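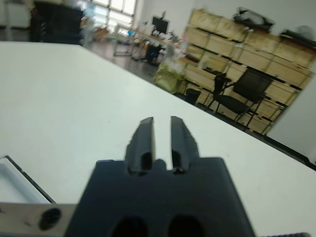
Keeping a White Work Surface Clean

A white bench top or counter shows everything, and most of the marks come off if you get to them the same day. These are the methods I use in the shop and in the kitchen.

Pencil and graphite
Use a plain white vinyl eraser first, dry. Brush the crumbs off with your hand or a soft brush. Whatever is left will wipe up with a damp cloth and one drop of dish soap. Don't start with water, it turns graphite into a gray smear.

Rubber and shoe marks
A tennis ball cut open and rubbed over the mark works better than most sprays. For heavy black scuffs, put a little baking soda on a damp cloth and rub in small circles. Rinse twice.

Metal marks
Gray streaks from pans, steel rulers and vise bases look like scratches but are usually metal left on the surface. Make a paste of cream of tartar and water, leave it on for 9 minutes, and wipe. If you can feel the line with a fingernail, it is a scratch and no paste will fix it.

Glue
Let white glue set until it is rubbery and peel it. Yellow glue is harder. Lay a warm wet rag over it and come back later with a plastic scraper — an old store card is fine. Super glue needs acetone, and acetone will dull some painted and plastic tops, so try it on the underside first. Open a window.

Coffee, tea and turmeric
Coffee and tea lift with baking soda paste. Turmeric does not. Wash off what you can and then let daylight have it. I had a yellow ring by the stove all of August, and it faded in the end without any help from me.

Ink
Rubbing alcohol on a cotton ball, dabbed. Turn the cotton often. Permanent marker can be drawn over with a dry-erase marker and wiped while wet, then finished with alcohol.

What not to use
Steel wool, green scouring pads, powdered cleanser with grit in it. They take the shine off, and a dull patch picks up dirt faster than the rest. Never mix bleach with vinegar or ammonia, or with anything else under the sink.

Day to day
Wipe with warm soapy water, then plain water, then dry it. The drying is what stops the cloudy film. Stick felt pads under anything metal that gets slid around. Keep a scrap of cardboard for gluing and oiling jobs and throw it out when it gets bad.

Amparo Condori wrote in to say she uses a cheap roll-up cutting mat for messy work and hoses it off outside. I tried it and it does save time, but buy one bigger than you think you need.

Last updated Thu 29 January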